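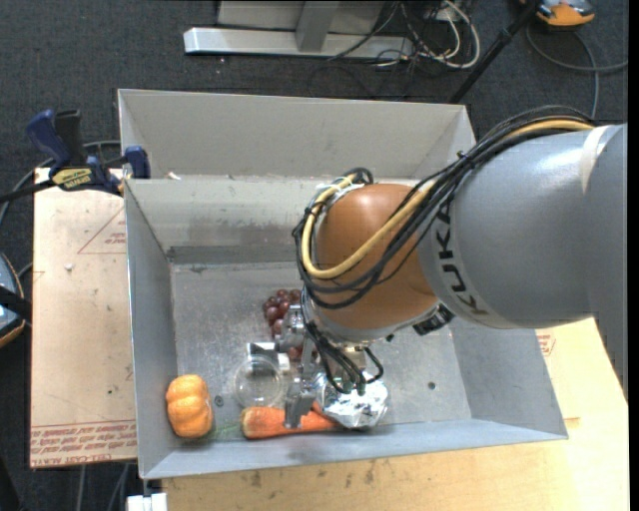 A KUKA arm at work over a sheet-metal bin.

Stalow in the off season

If you only know Stalow from the summer ferry posters, do yourself a favor and look at it again in February. The crowds are gone, the harbor cafes have their stoves lit, and you can walk the whole length of the old sea wall (it takes about 12 minutes, longer if you stop for the view, and you will stop for the view!) without stepping around a single tour group.

The island has been lived on for a very long time, and it shows in the best way. The lower town is a tangle of stone lanes that were laid out for handcarts, so leave the car at the ferry lot. Start at the fish market, go uphill past the rope makers' chapel, and keep climbing until you reach the Javer lighthouse. There are 233 steps to the lamp room and the handrail only runs on one side, but on a clear morning you can see right across the sound to the Stimside cliffs, with the snow line sitting above them. I have been up in fog too, and I still loved it. You hear the bell buoy before you see anything at all.

For a longer day, take the coast path to Stimside itself. It leaves from behind the school, follows the sheep fences for a good while, then drops down to a shingle beach where the seals haul out. Keep well back from them, and keep dogs on a leash. The path is muddy after rain and the last stretch is steep, so bring real boots. There is a bakery at the far end that does a potato and leek pie, and it closes when the pies are gone. Go early. The bus back to the harbor runs every two hours in winter, and the driver will stop anywhere along the road if you wave.

Evenings are quiet, and I mean that as high praise. The Kaushik, the little guesthouse on the harbor steps, has just four rooms and a dining room that looks straight out at the boats. Dinner is whatever came in that morning plus a great deal of bread. Ask for a room on the front if you like waking up to gulls, or on the garden side if you really don't.

A few practical bits. The winter ferry is smaller and does get canceled in high wind, so leave a spare day at the end of your trip if you have a flight to catch. Plenty of places take cash only. The museum is shut until spring, but the boat sheds next door are usually open on weekday mornings, and the smell of tar and cedar in there is worth the detour all by itself.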